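The Line Item Called "Misc."

Every February the department asks me for an equipment plan, and every February I write one down as though I know what we will need in October. Last year's plan had a robot arm in it. It had the arm on the first line, in bold, with a price that made Roy Lockwood take his glasses off. Everything else we would need to make the arm useful was on the last line, under "Misc.," for $800.

I would like to say a word against Misc.

The arm's price is the one number in the whole business you can trust. It comes on a quote, on letterhead, and it stays put. The pedestal does not. Brustov wanted one price for a pedestal and another for a pedestal that would arrive before summer. Endell sold us a gripper and then, in a separate email with a cheerful subject line, the bracket that lets you attach it. The bracket was $178. I have bought bicycles for less.

Then there is the room. Our plan had a full page on payload and repeatability and no words at all on where the table would go, how high it would be, or whether a person could pull out a chair without meeting an elbow. I have sat through two meetings on cycle time. I have never been invited to a meeting on chairs.

So this year I am arguing for simulation first, and for paying for it properly. You put the arm in a made-up room with made-up furniture and you find out what it can get to while moving the table is still free. It is dull work, and it looks like this.
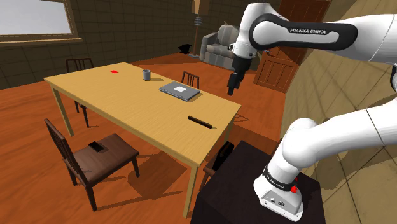
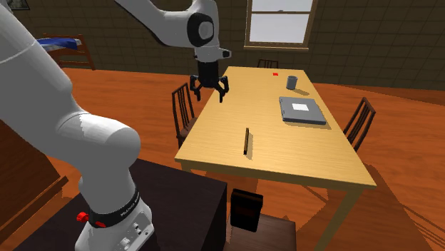
The same simulated room both times, with the laptop and the mug out on the table and nothing in the gripper.

What a fake table can save you

Whitfield, who do our installations, charge by the visit. Moving a real pedestal is a visit. Moving it back is also a visit. Moving a simulated one takes a student and part of a Friday afternoon, and the student was going to be there anyway, eating.

The objection I hear is that simulation is another thing to buy. It is. Our Bemitik subscription covers 5 seats and we fight over them, and somebody has to build the rooms, fix the rooms, and explain to visitors why the chairs matter. That is salary, which is the kind of money that makes committees go quiet. They will sign for hardware because hardware can be pointed at during a tour. A well-planned table height has never been on a tour.

I don't think the fake room settles everything. Real mugs are slippery and real floors slope. I would still hold back a decent chunk of the budget for the surprises – a real chunk, with its own line and its own name – and I would buy the arm last, once we can say what we want it to pick up.

Roy has read my draft. He has asked for one change, and wants to know if the contingency could go under Misc.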